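Two Arms and a Butcher-Block Table: A Winter of Keeping the Can Cell Running

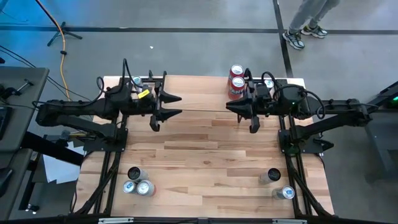
The arms are the easy part, a reader in Tovthorpe wrote to me after my December column, and it's the table that will eat your weekends. I laughed when I read it. Then I spent most of January on my knees with a hex key, and I stopped laughing.

So let me tell you how the thing gets set up, because people keep asking me, and because I've now done it enough times that I have opinions about bolts.

The cell lives in the back half of our shop in Stumevton, on a concrete floor with black tape lines on it. We call it the can cell. Two black arms, one bolted to each side of a wooden top, facing each other so their grippers can meet over the middle. The work is sorting and handing over drink cans. You scatter some cans around the top, the arms pick them up, and now and then one arm has to pass a can to the other because it can't reach the far corner by itself. That's the whole job. It sounds like something you'd get going in an afternoon, and the first time I thought I had.

Let's start with the table. Ours is a butcher-block top on a black metal frame, and I'd buy it again, but wood moves. When the heat comes on in the shop the top dries out and shrinks a hair, and the hair matters. If the arms were fixed only to the wood, every cold snap would shift them a little relative to each other. I learned this the slow way. Everything was lined up on a Friday, and by the time I came back after the holidays the left gripper was landing low on every single can.

What I do now is go over the frame before I touch anything else. Both rails, all the brackets, corner by corner. I snug each one halfway, go around again, and then finish them off. I used to crank the first bracket all the way down and move along, and you can pull a frame out of square doing that without feeling a thing. After the brackets I put a level across the top in both directions and shim the feet. I keep a coffee can of shims under the bench (old plastic ones, cut down from a door kit) and I have never once needed fewer than I expected.

Then the arms. Each one gets its mounting bolts checked with a torque wrench, and I draw a line of paint pen across every bolt head onto the base. If the line breaks, the bolt has turned. It's the cheapest piece of maintenance in the building. On the Monday walk-around I look at the paint lines first, before coffee, and it takes me less time than it takes the machine to boot.

Next comes the part I enjoy, which is bringing the grippers together. You power up, send both arms to their home pose, and then walk them in slowly toward the middle of the table until the black fingertips are almost touching. Almost! You want a short gap with bare wood under it. I get down so my eye is level with the tabletop and look along it. If one pair of fingers is higher than the other, you'll see it right away, and you'll see it a lot better than any number on a screen will tell you. Then I go around to the end of the table and do it again for the front-to-back. People who are good with software hate this step. They want the calibration routine to handle it, and it does handle it, mostly, but it starts from wherever you left the arms, and if you left them crooked it'll spend forever making crooked very precise.

We run the calibration from a program called Grodeo, which I have complained about in these pages before and will again. It asks each arm to visit 60 points above the table. If it doesn't like one of them it throws out the whole set and starts over from the beginning, with a cheerful little chime. I've asked for a way to redo a single point. I'm still asking.

Cables deserve a section to themselves, but I'll keep it short. The arms carry theirs on the outside, looped over the joints, and every loop has to be long enough for the worst bend that joint will ever make and short enough that it doesn't swing down into the cans. I set the loops with the arm stretched out as far as it goes, then fold it up and watch where the slack ends up. If it hangs, I re-tie it. If it pulls, even a little, I re-tie it. The fault that cost me the most time this winter was a connector at the wrist being tugged a tiny bit on each reach to the far side. The arm would run beautifully and then just sit down in the middle of a pick, like it had thought of something. It happened on cycle 117 one day and on cycle 235 the next, which sent me hunting through the logs for a pattern that wasn't there. I swapped the power supply. I swapped a motor driver from Xu, our parts house, and paid for overnight shipping. It was a zip tie. I'd pulled it too tight in the fall, and I can even remember being pleased with how neat it looked.

Since then I use hook-and-loop straps at the wrists and zip ties only on the base, where nothing moves.

On to the cans. We use a mixed bunch on purpose: red ones, silver ones, one with a blue-and-white label, a couple with black tops. Shiny lids give the vision system fits, and it's better to find that out on the first day. The lids throw back whatever light is overhead, and a can that was easy to spot in the morning can turn into a white smear after lunch. So part of looking after the cell is looking after the light. I've blocked off the one window, and I don't let anybody switch off half the ceiling to save on the bill.

For a test run I put some cans in clumps by the near corners and stand others farther up, a few of them close in by the wrists where an arm has to back up and come at them from a silly angle. Two cans standing one right in front of the other is my favorite. The front one blocks the back one, the fingers are pointed and don't need much room, and you find out very quickly whether your alignment was as good as you told everyone it was. A bad setup will knock the neighbor over — and a fallen can rolls, and then you're under the table again.

I like to let it go a long time before I call it done. After the zip tie business I set the counter to zero and left it going through its cycles while I did paperwork nearby, and it made 1,002 before I had to step in. I'd love to report some dramatic failure at the end of that. It was a dented can that had been squeezed once too often and wouldn't stand up straight. I threw it out and opened a fresh one, and drank it first, warm.

A few smaller habits, in no special order. Wipe the fingertips, because cans are sticky and the stickiness picks up dust. Don't oil the wood right before a run. I did, thinking I was being kind to it, and the cans skated. Keep the floor cables off to one side and walk the long way around, even when you're in a hurry, especially if you wear sneakers with thick soles like everyone in my shop does and can't feel what you're stepping on. And write down what you changed, on paper, with the day on it. My notebook page for Wednesday, February 26, 2025 says only "right arm, base, back bolt, quarter turn," and I've gone back to that line more often than I've opened the manual.

To the reader in Tovthorpe: yes, fine, it was the table. I'm putting a steel plate under each arm base next, tied straight into the frame, so the wood can do whatever it wants in between. The plates are cut and the holes are drilled, and one set of holes is already in the wrong place.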